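Interim Report: The Oksanen Papers
Processing, Description and Oral History
Submitted to the program officer, Friday, February 7, 2025

Status of work

The project covers the correspondence, ledgers and photographs left by the Oksanen family, who ran a general store and the township post office for two generations. Work began in November with transfer of the material from the family's farmhouse to the county historical society. The transfer is complete, and the donor agreement has been signed by all parties.

The collection was estimated in the grant application at 200 folders. The survey supports that figure. Most of the correspondence is in Finnish, with English appearing first in the store accounts and later in the family letters. Folders have been kept in the order in which the family stored them, except where loose sheets could be matched to a dated envelope.

Arrangement follows four series:

Series 1. Family correspondence
Series 2. Store ledgers and receipts
Series 3. Post office records
Series 4. Photographs and printed matter

Series 1 and 2 are arranged and foldered. Series 3 is arranged but not described. Series 4 has been surveyed only.

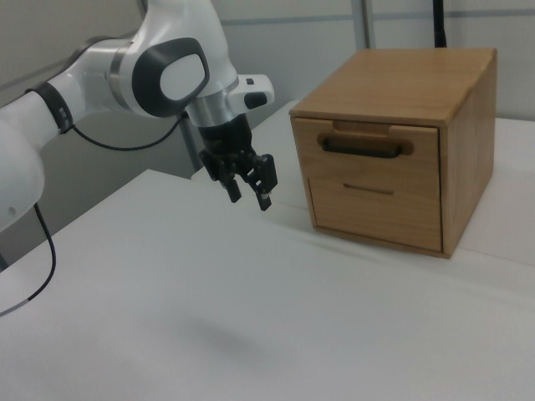 The ledgers in Series 2 are more complete than expected. One volume has an entry for each of the 365 days of the year, Sundays and holidays included, although many of these record weather and callers with no sale. Customers are listed by first name and farm, which makes them hard to match with the census. A name index has been started in Camix and is being checked against the township plat book. Variant spellings are recorded as written, with a cross-reference to the form used on the naturalization papers where one exists.

Series 3 contains the appointment letter for the first postmaster, two bond certificates, and a run of money order stubs. The stubs show regular payments to a mining camp that the published county history says was abandoned by then. Either the camp stayed open longer or the post office name outlived it. We have requested the site location file from the state library and will note the discrepancy in the finding aid whatever the answer is.

Database and access

Catalog records are entered in Skimer and exported to Prosteo for public search. The first export lost the Finnish diacritics in the title field. The export settings were corrected and the records reloaded. A second problem remains: date ranges with a question mark are dropped on import, so uncertain dates are being entered in the notes field for now. This adds time to each record and is the main cause of the delay in Series 3.

Oral history

Interviews were planned with family members who remember the store before it closed. The first session was recorded and has been transcribed. It deals mainly with the winter mail route and the credit system used during the strike year – subjects on which the written records are thin. The draft transcript was sent out for correction.
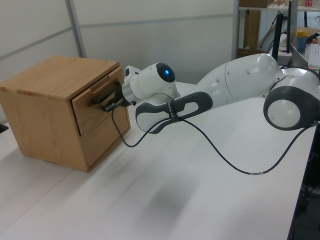
Ville Kettunen wrote back that the transcript has the mail route backwards: the carrier went out by the lake road and came home by the ridge, and in a bad winter he did not come home until the next day. He added that the store never closed its books on the strikers, and that his grandmother was still being paid in firewood years later.

Both corrections have been entered as notes, and the recorded wording is unchanged. The firewood payments can be tested against the ledgers, where an unexplained column headed with the letter H may stand for halko, the Finnish word for a split log. Oona Ikonen is checking this column for the years after the strike.

Budget

Spending on folders and boxes is complete and within the approved line. Translation is nearly at its limit with part of Series 1 still unread. We request permission to move the unspent travel money to translation. No change to the total award is requested.

Work remaining

Describe Series 3 and arrange Series 4.
Finish the name index for the ledgers.
Record the remaining interviews.
Publish the finding aid in English, with a short summary in Finnish.

The photographs in Series 4 will be described at folder level unless sitters can be named from the backs of the prints.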